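Startseite > Fachbereich Wirtschaft > Projektberichte
Aktuelles Studium Projekte Kontakt

Dividenden im Musterdepot – Bericht der Gruppe Ploretti

Unsere Gruppe durfte im Juli mit einem gedachten Startkapital von 2.000 Euro ein Musterdepot eröffnen, und wir haben uns nach langen und wirklich schönen Diskussionen für Dividendentitel entschieden. Amrit Chan stellte die Vorauswahl zusammen, Marek Kopecký prüfte die Ausschüttungsquoten. Am Ende blieben sieben Werte übrig, darunter der Maschinenbauer Bullance und der Holzhändler Punwood.
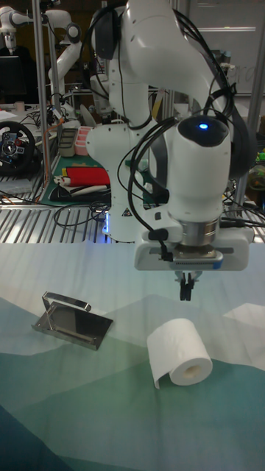

Weißer Roboterarm mit Greifer über einem Tisch mit bedrucktem Tuch

Gerade bei Bullance gingen die Meinungen auseinander – die Rendite von rund 3 Prozent lockte uns, die Verschuldung weniger. Henryk Laskowska hat dazu eine liebevoll ausführliche Tabelle angelegt, die im Anhang steht. Punwood dagegen hatte die Dividende gekürzt, was wir leider erst nach dem Kauf bemerkten. Beim nächsten Mal würden wir die Quartalsberichte früher lesen und auch die Gebühren von Anfang an mitrechnen. Herrn Penner danken wir herzlich für seine Geduld bei unseren vielen Rückfragen.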